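Boards > Church Administration > Governance and Bylaws

tilton_clerk
Our bylaws set quorum at 8 percent of members. The roll shows 260 names, but it hasn't been cleaned in years. Do inactive members count toward the base?

FMoffat
Yes, unless the bylaws define an active class. If they only say "members," everyone on the roll counts. Eight percent of 260 is 20.8, so you need 21.

irno42
Disagree. Ours treats anyone with no contact for 3 years as lapsed, no vote required. We've run the November meeting that way for a long time.

FMoffat
Is that written down? Custom doesn't override the text. Someone could challenge every vote you took.

irno42
It's in the standing rules.

FMoffat
Standing rules rank below bylaws. Same problem.
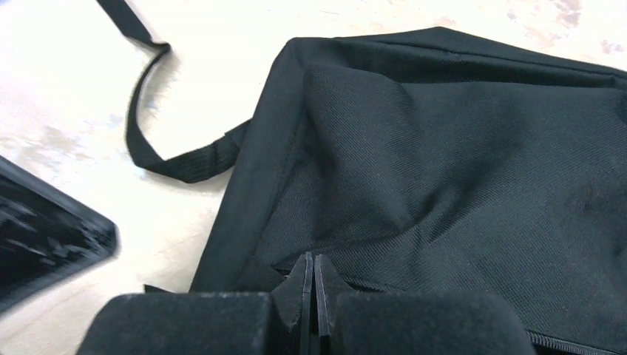

I'd amend the membership article first, then clean the roll under the new wording. Check the notice period too. Ours requires the full text of the amendment, mailed.

tilton_clerk
Notice is in Article 4. It says "in writing" and doesn't mention email. I'll mail it.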